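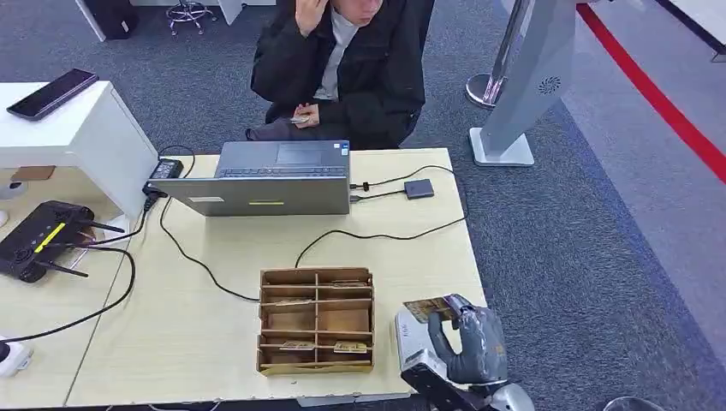
Photo: Flallent / Prultusside open day

Forum » Automation » Shows, visits and open days » Flallent open day at Prultusside, card sorting demo

11 replies

palletjack70
I went to the Flallent open day in September and said I would write it up. Parking is behind the Skinner building and you sign in at the front. They had the main line running behind glass in the morning and the smaller demos on the carpeted side after lunch. I spent most of my time at the smaller ones.

The one I liked best was the Etus station. It's an arm with a glove-like, multi-fingered hand, and the job is to pick up flat cards and put them in a cardboard tray with dividers. I watched it for a good while. It takes a card between the thumb and fingers, turns it upright, brings it over the tray and lets it down into a slot. Slow, but I came away thinking better of hands than I did when I went in.

They told us it had done 652 placements since the doors opened. I didn't get a drop rate.

mwhalen_mfg
Thanks for writing it up. What was the cycle time? "Slow" can mean a lot of things.

palletjack70
I timed a few on my phone and got 11 seconds from pick to release. That was with the cards laid out for it. When somebody handed it one at an odd angle it took longer.

mwhalen_mfg
Then I don't see the point. A vacuum cup on a cheap gantry does flat cards all day at a fraction of that. We place coated card stock and I would be in trouble if it took 11 seconds a piece.

gritline
Same thought. Flat, light, smooth, all one size. If you were going to choose a part for suction you would choose that one. Gold-patterned card is about the easiest thing you could give a cup.

palletjack70
I put that to the man running the tour, Derek Bickerstaff. His answer was that cards are hard for a hand because they're thin, and that's why they use them. If the fingers can hold a thin edge without bending it, they can try other parts without changing the tooling. He didn't claim it would beat a cup on cards.

mwhalen_mfg
Fair enough as an answer. I would still want to see it on the other parts.

tess_r
I was there too, later than palletjack I think. A couple of things to add. The tray is plain brown cardboard, two slots across and four deep, and the slots are big enough to take a card. The cards lie flat in them. So the placement isn't tight at all. I'd like to have seen it put cards on edge in a rack, because then you would find out how accurate it is.

Also it wasn't filling the slots in order. Look at the photo at the top, there's one card upper right, one on the left in the second row, then a pair along the bottom. Either it picks slots at random or someone is telling it which.

gritline
Someone is telling it which. Guy at the desk with the laptop. I have been to enough of these. It's remote control with a nice hand on the end.

tess_r
I don't think so. In that photo the hand is holding a card up and the man has one hand up by his ear and the other one down by his lap. He isn't touching the laptop. If he was driving it he would need to be doing something.

gritline
He could have started a recorded move. Press a key, sit back. You can't tell from one photo and neither can I, but I'm not going to assume it's thinking for itself either. And there could be an operator somewhere else on the network, there's a router with three antennas on the same desk.

palletjack70
The router I wouldn't read anything into. Half the desks in our shop have one.

I asked about the slots. You give it a slot on the laptop or let it choose, and for part of the afternoon they were letting it choose. That's what I was told. I couldn't see the screen, the laptop faces the person sitting down. So gritline can have that one as not proven.

mwhalen_mfg
Did they give a price?

palletjack70
No price on the hand. For the open day handout they listed a rated life of 300 hours on the finger covers before you swap them, and the swap is done by the customer. I don't know if that's good.

mwhalen_mfg
It's not good. That's two shifts a day for less than a month. I change cups more often than that but a cup costs less than lunch.

tess_r
Depends what the covers cost. If they go on like a glove it might be nothing. Did anyone ask?

palletjack70
I didn't. I'll email them. I have the address on the visitor sheet.

gritline
Ask for the drop rate too. They had the placement count ready, so they have the other number.

palletjack70
Will do.

oldconveyor
Is the open day worth the drive for somebody who mostly runs packing? It's 70 miles for me and I don't have a use for a hand. I would only be going for the main line.

palletjack70
For packing, yes, go in the morning. The main line is the better half if that's your work, and you can talk to the people who maintain it. Skip the slides in the Skinner building. Lunch was sandwiches.

tess_r
Agree about the morning. I got there late and the line had been stopped for cleaning, so all I saw was the floor demos. There's a kiosk on the floor where they have the Etus station but I didn't use it. Wear decent shoes, it's a long walk from the parking lot.

mwhalen_mfg
I'll probably go to the next one and bring a bag of our own parts. If they let me put them in front of that hand I'll report back. If they won't, I'll report that too.

palletjack70
Bickerstaff said visitors can bring parts if they tell them ahead of time and nothing is sharp or oily. Send the sizes when you register.

mwhalen_mfg
Ours are a little oily.

palletjack70
Wipe them first. I'll post when I hear back about the covers.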